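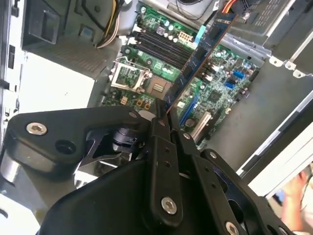
Fig. 1. Wrist view, RAM module held diagonally over the memory slots.

Week 3 notes: from a camera picture to a motion you can trust

OK, so last time we got as far as "the detector gives us a box around the module." Nice, but a box doesn't help you much when the part has to go into a narrow slot. What the controller wants is a pose – position and orientation – for two things: the module and the slot. I'm going to keep nagging you about that second one, because everybody in my Beltcombe section forgot it!

Look at the angle of the module in Fig. 1. If your planner assumes the part sits straight in the fingers, the goal pose is wrong before you've moved at all. So in Pindomholm (our planning package, see the setup sheet) you don't plan for the gripper frame, you plan for the part frame:

T_base_part = T_base_grip * T_grip_part

The last term comes from the wrist camera. Re-estimate it after every grasp, please. Don't hard-code it. I did that once and lost a whole afternoon in August to it.

For the slot I like fitting a line along its length and taking the heading from that. The board is full of other straight edges (expansion slots, connectors, the socket frame) and the line fitter loves all of them, so crop first. My own crop is 87 pixels wide and I keep fits that score 75 or better. Your numbers will probably be different and that's fine, just write them down.

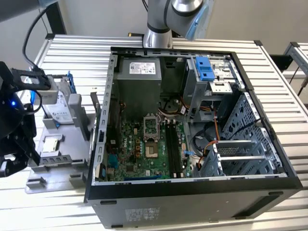

Fig. 2. Fixed camera view: open case, fixture tray to its left, arms coming in from above.

Now the planning scene. The side view is what I use for the big shapes: case walls, drive cage, power supply, tray. Boxes are good enough for those. The cables are the annoying bit – they curve, they sag, and a box around the whole bundle eats half your free space. I use a chain of short capsules, and Teixeira (the collision checker) handles 43 of them without slowing down.

Remember that the tray needs its own frame too, and so does each arm base. Draw the tree on paper before you type anything.

For next time: load the Briris log, print the frame tree, and find the transform I flipped on purpose. Bring your drawing, messy is fine.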